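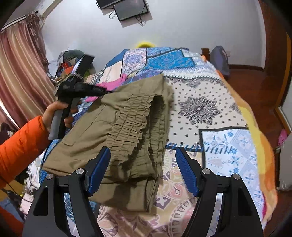

# Chareonsuk Open Day

The **Chareonsuk Open Day** is a yearly public event about household robotics, held in the town of Flundov and run by the Chareonsuk workshop. Its subject is the handling of soft things: clothes, towels, bedding and bags. Visitors watch people at work with handheld grippers, try the tools themselves and see how the recordings are later used to train robot arms. It is a small event and a remarkably lively one, and the folding sessions are usually full well before they begin.

## Background

The workshop was started by Rosario Fontana, who had spent several years on factory packing lines before turning to laundry. Boxes hold their shape when they are picked up and trousers do not, and Fontana has called this "the whole fun of the job". The first open day took place in October with 26 visitors. Later ones have drawn over 300, many of them families and school groups from Flundov and the villages nearby.

## The folding demonstration

The best-loved part of the day is the folding demonstration, which is given in furnished bedrooms with ordinary beds, quilts and heaps of clothes. The demonstrator works with a gripper in each hand. Each tool has a handle and a pair of fingers, and a camera on the tool records what the fingers are doing. On the type with ribbed blue rubber pads, the pads press into the cloth from either side, so that even a thick bundle such as a pair of folded trousers can be lifted clear of the bed.

Trousers with a gathered elastic waistband are a favourite test piece. The waistband bunches up, patch pockets add extra layers, and the bundle has to be held firmly enough to travel without being squeezed out of its fold. Watching a skilled pair of hands do this is a real pleasure! Patterned quilts are welcome as a background too, as a robot working in a home will meet plenty of them.

A full demonstration lasts nine minutes and is followed by questions.

## Hands-on sessions

Visitors may then try the grippers for themselves. Beginners start with a flat towel and move on to sleeves, waistbands and, for the brave, fitted sheets. Most people close the fingers too early on their first go and come away with a single layer of cloth. Children tend to pick it up quickly.

## Related projects

*Drarkness* is the workshop's study of handling clothes in dim rooms. *Cluletti* is its collection of folding recordings, which held 600 sessions when the catalogue was last revised, on 3 January 2022. Short extracts from both are shown on the open day, with a member of the workshop on hand to talk through them.

## See also

- Household robot
- Teaching by demonstration
- Flundov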